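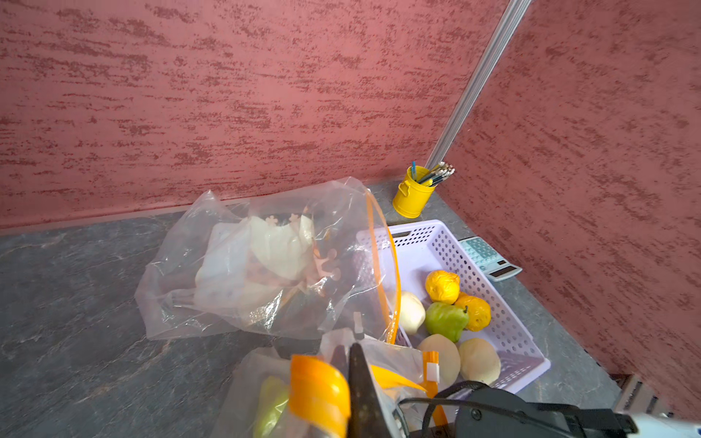
Home News Events Shop Contact
Search this site

Play shop sets ready for Diltstead

February 27, 2026

The toy library in Jistholm is packing its play shop sets again. The baskets and clear bags with toy fruit will go to 10 family rooms in Diltstead, where children can borrow them for two weeks. The last such loan was in December.
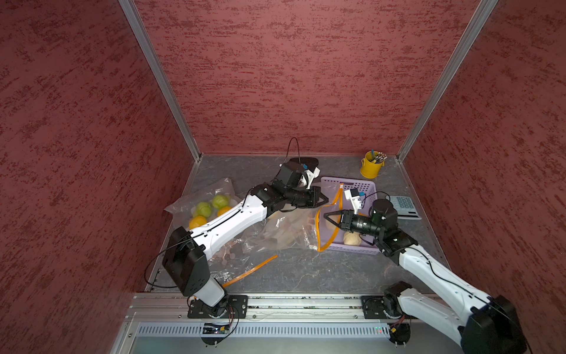

Toy fruit in a clear bag, with the lavender basket on the same table.

Families can ask for a set at the Desedik desk.

Contact | © Jistholm Toy Library | Back to top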